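Unit 6: Who can tell a prosecutor what to do?
Handout for the Friday group

Last week we stopped halfway through the two jobs that some governments put on one person. Let's pick it up there, because this is the part of the course I look forward to all year.

In many parliamentary systems the attorney general wears two hats. One hat is political: a seat in the cabinet, a party, a leader who can hand out or take away the job. The other hat is legal: the final say over whether certain criminal cases go ahead. Most of the time the two sit together quietly. This unit is about the days when they don't!

Key terms (please know these before the discussion)

Independence: the decision to charge, or to drop a charge, is made on the evidence and the public interest as the prosecutor sees it.

Consultation: colleagues may give the attorney general facts and views that bear on the public interest. They may not give an order.

Direction: a formal instruction to the prosecution service. Some places allow it only in writing and require that it be published.

Superintendence: a wonderful old word for general oversight. It covers budgets, guidelines and priorities. Whether it covers single cases is where the arguments start. 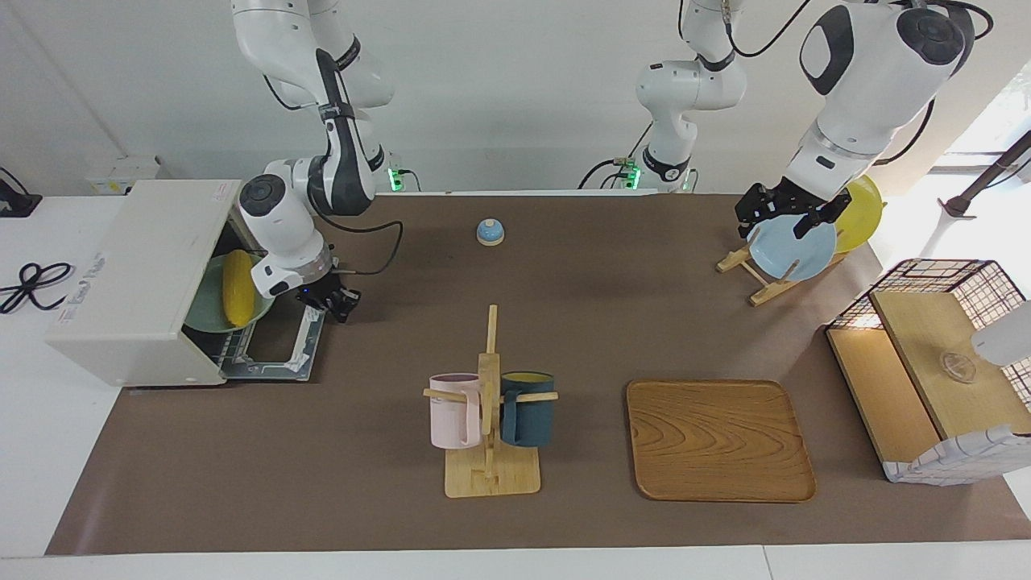

The line between consultation and direction looks clear on paper and gets muddy fast in a phone call. Suppose a chief of staff rings up and says, "We just want to be sure you've thought about the jobs." Is that information? Is it pressure? Now suppose it is the fourth call, and the decision was made after the first one. I think the count matters a great deal, and so does the timing. You may disagree, and I hope a few of you will.

Our working case: the Cilthorpe file

We'll use the Cilthorpe material again. A contractor called Arnent is charged with paying a local official to win the Pandilgate bridge work. Arnent employs 705 people, 200 of them in the premier's own district. In February the director of prosecutions decides to go to trial. Over the next weeks the attorney general hears from the premier's office, from the finance minister, and from a retired judge who is advising the company. No one ever says "drop it." Everyone says "it's your decision, of course."

Read the file twice. The first time, just follow the story. The second time, mark each contact and write beside it who started it, what new fact it brought (if any), and what the attorney general could reasonably have thought would happen if she said no. That last column is the hard one — and it's where the best papers come from.

Three ways to set it up

Model A keeps one person in both jobs and relies on custom. Its defenders like that somebody in the cabinet room speaks for the law and has to answer for it in the house.

Model B splits the jobs. A justice minister sits in cabinet, and a separate law officer, outside it, handles prosecutions. Cleaner, yes, but who does the legislature question when a case goes badly wrong?

Model C keeps the two hats but puts a statutory director in between, with every direction made public. Seul-gi Lim's chapter in your reader argues for this one, and Na-rae Geum's reply picks a terrific fight with it. Read them back to back if you can.
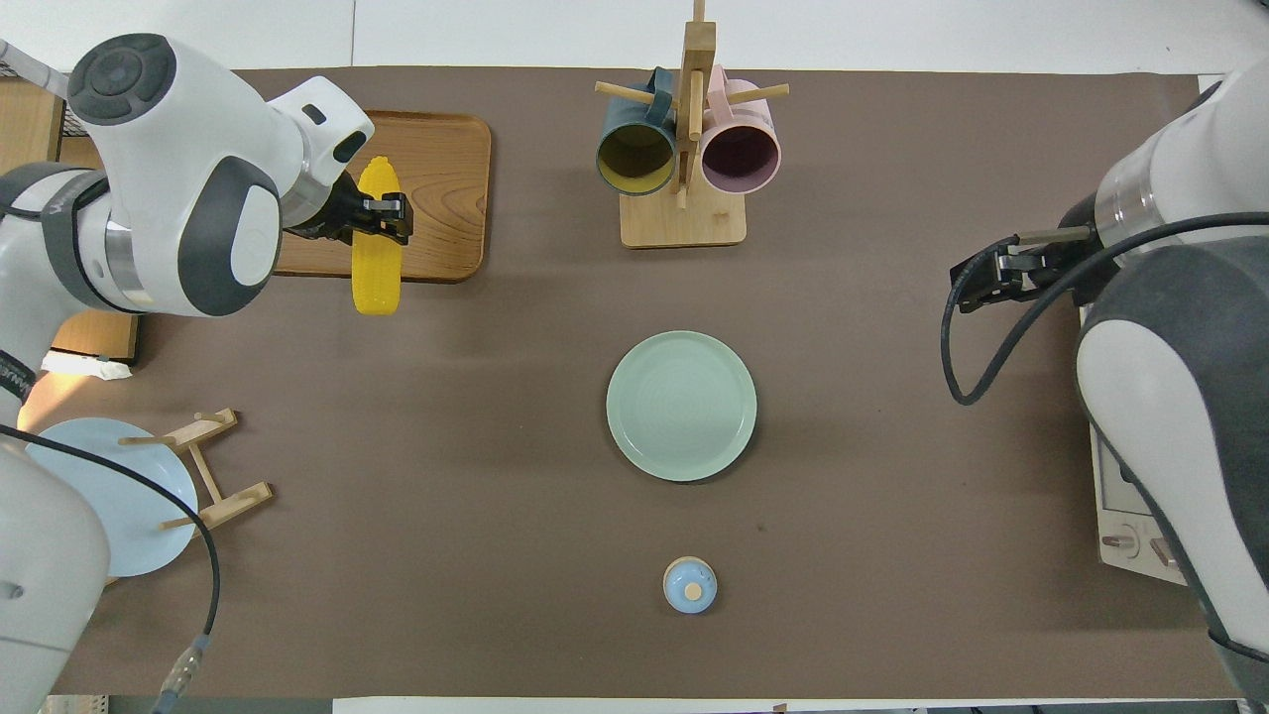 Geum's main point is that publication rules catch only what gets written down. A hint over lunch leaves no notice in the gazette. Lim answers that the rule gives the attorney general something solid to say: "If you mean that as a direction, put it in writing." I love that sentence. Try it out loud on someone and see how quickly the conversation changes.

For next time

Write up to 2000 words on whether the Cilthorpe contacts crossed the line, and at which one. Name the contact. "Somewhere in the middle" won't get you far.

The paper is worth 60 points. Bring a printed copy of your contact table to Seixas Hall, as we'll be swapping them.

Optional, but great fun: find a resignation letter by any law officer, any country, any century, and bring the best paragraph.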